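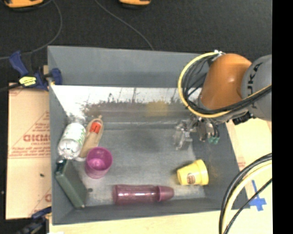 Gray bin, KUKA arm coming in from the right.

August 24, 2024

Margin model notebook, Cliltidbridge desk

Good morning to whoever reads this after me (hello Colette, I know it's you). I finally got the whole Gemell book through the new margin run, and I'm so pleased I'm going to write it all down before lunch makes me forget half of it.

Started with the old settings so we'd have something to compare against. Samuel, bless its slow heart, took 34 minutes to price 1431 positions and then flagged 7 of them as stale. Same ones as in June, all thinly traded industrial names, and all of them sitting in the Stekley account. I had half expected the list to grow!

Then the new settings, where a client's holdings in a single stock get added up across every swap and loan before the haircut goes on. We used to treat each contract by itself, and a client could borrow against the same shares in three places and look perfectly comfortable in each one. With everything added together the Stekley margin call goes up quite a bit, and I think it should have been up there all along.

One thing I don't like. When I drop the share price by a third overnight, the model assumes we can sell the lot the next day at the marked price. Morena Pace used to sit on the block trading side and she laughed (kindly) when I showed her. She wants a discount that gets steeper as the holding gets bigger against daily volume, and I've penciled in a first try on the back page of the blue folder.

Still to do: rerun with Morena's discount, fix the currency column (it's reading yen as dollars again, ugh), and ask Colette where the old volume file went.

Comments

Colette Lemaire: Volume file is in the archive folder under the Gemell name. And yes, hello!

Morena Pace: Please make the discount steeper than you think you need. Then we can argue about it.

Print this entry | E-mail this entry

Cliltidbridge Risk Notebooks | Contact the desk | © 2024 | Back to top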